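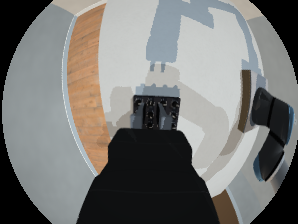 The Arm Was the Cheap Part
What a small shop learned from a year of budgeting for one robot

I run the assembly side of a little company in Pratthorpe, and last March my boss handed me a folder marked ROBOT and wished me luck. Inside was one sheet of paper with one price on it, for one arm. That was the whole plan!

I'd never bought anything bigger than a label printer for this place (and I got that wrong, too - wrong rolls, we still have a closet full of them). So I did what anybody would do and called everyone I'd ever met who owned a robot. Most of them were very happy to talk, and most of them started by laughing at my one sheet of paper.

The person who really straightened me out was Lertchai Yensuk, who plans automation for a packaging outfit over in Mestdale. He asked me what the arm was going to pick up. I said parts. He asked which parts. I said small ones, mostly black, some with little pegs all over the top. Then he asked me how I was going to hold one, and I looked at my own hand for a while.

Start with the fingers
My sheet had no line for a gripper. I'd assumed it came with the arm, the way a drill comes with a chuck. Sometimes it does. The quote from Prins had one folded in, the quote from Plema listed it as an option on page two, and I nearly compared those totals side by side as if they were the same thing.

Then there are the fingertips. A plain parallel gripper with two slim fingers will handle a lot of jobs, but a low block with rows of pegs is fussy. Do you grab the outside? Do you come down from on top and pinch a peg? Those are different fingers and different approach angles, and if you guess wrong you buy a second set. Lertchai's rule is to put two sets in the budget from day one and be pleased if you only use one. I've stolen that rule.

He also told me to set aside 15 percent of the arm's price for what he calls table stuff, meaning mounting plates, cable clips, a decent surface, a light that doesn't throw the arm's own shadow right across the work. I thought that was padding. I spent it all by the second month and went back for more.

Try it on a screen first
If I could send one note back to myself with that folder, it would be about simulation. I had it down as a luxury, something for car plants with a whole floor of engineers. But we ended up paying for 40 hours of somebody's time to build a simulated version of our job, and I'd cut nearly anything else on the list before I cut that.

You get the arm, the table, the part and a room around them, and you can move the base over and try again before lunch. No drilling! We had the base planned for the middle of the bench, and on the screen it was plain that it wanted to be over at one end, reaching in. That would have been a new bench plate and a lost Thursday, at the very least.

A view from down at the gripper is worth asking for as well as one from across the room. From far away every pick looks easy. From up close you find out how much of the part the fingers hide, and that matters an awful lot if you're planning to hang a camera there and have it find things for you. Black parts under a black gripper are no picnic, so I got a small line for lighting tests added, and my boss signed it without a word (she'd seen the screen by then). 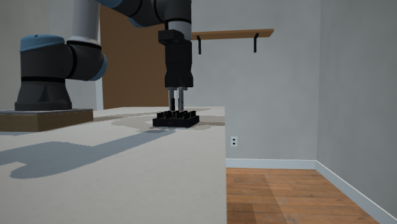
What I'd put on the sheet now
My sheet is up to two pages. The arm sits at the top, and then come the gripper, both sets of fingers, the mount, the bench, the simulation hours, the lighting tests, the guarding, the training days and a service visit. I've also got a line for spoiled parts. We set aside 100 of them for the first week of trials, and I'd do the same again, especially with anything that has thin pegs on it.

Training is where I see people in my shoes go short. The seller will offer one day for one person. Ask for two people, and ask for a second day a month later, when you finally know what your questions are. Prins said yes to that right away. Plema wanted to charge for it, then came around when I asked a second time.

As for the outlets, please go and look at where yours are. I measured our bench three times and never once looked at the wall behind it, and the electrician's bill is now stapled to the back of the folder.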